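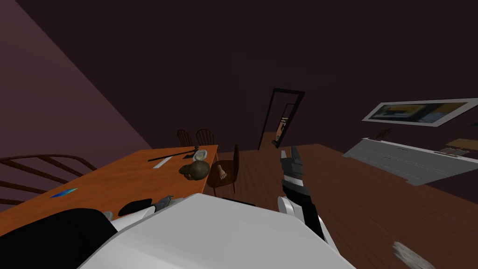

Trolton Battery Logs

Hi! These are the charging and battery drain logs from my Trolton phone, plus the little scripts I use to turn them into something readable. I started keeping them in June when I switched from an old Kordestani handset and wanted to know if the new one really lasted longer or if I was just enjoying a fresh battery. It grew from there (as these things do).

What's in the folder

logs/ has one CSV per charge cycle, 100 files so far. A cycle runs from unplugging the phone to plugging it back in, however long that took.

apps.csv lists how much each app used per cycle, going by the phone's own battery screen. I copied these numbers in by hand, so expect a typo or two.

plot.py draws the drain curve for any cycle you give it. It needs Python 3 and matplotlib, nothing else.

merge.py glues all the cycles into one big table. Run this one first if you want to do any averages of your own.

Columns

time is local time, 24-hour clock. level is the battery percentage. screen is 1 for on and 0 for off. temp is battery temperature in Celsius, and yes, I know, I live in a Fahrenheit country, but that's what the phone reports and I didn't feel like converting it. net is wifi, cell or none.

Readings come in once a minute. The longest cycle has 1,057 rows and the shortest has 14, from the time I unplugged it to take a call and then wandered back to the charger.

Things to know before you use it

It's one phone and one person! I read a lot, I hardly play games, and I keep the brightness low. If you stream video all day your curves are going to look much worse than mine.

The Edside update landed partway through and changed how the percentage gets rounded, so the early files drop in steps of two and the later ones in steps of one. I left both as they were. merge.py adds a column called build so you can split them apart.

The Irken logger app sometimes goes to sleep when battery saver kicks in, and then you get a gap of several minutes with no rows. I haven't filled those in. plot.py draws a dotted line across them.

Temperatures are missing from the first few cycles. I had the setting turned off and didn't notice, sorry.

Using it

Do whatever you like with the data, a link back is nice but you don't have to. If you have the same phone and want to send me your own logs, please keep the column names the same and strip out anything about your location first. I'd especially love some from people who use the always-on display, as I've never had mine turned on.

To do: charging speed with the slow charger, and a version of plot.py that can put two cycles on one chart.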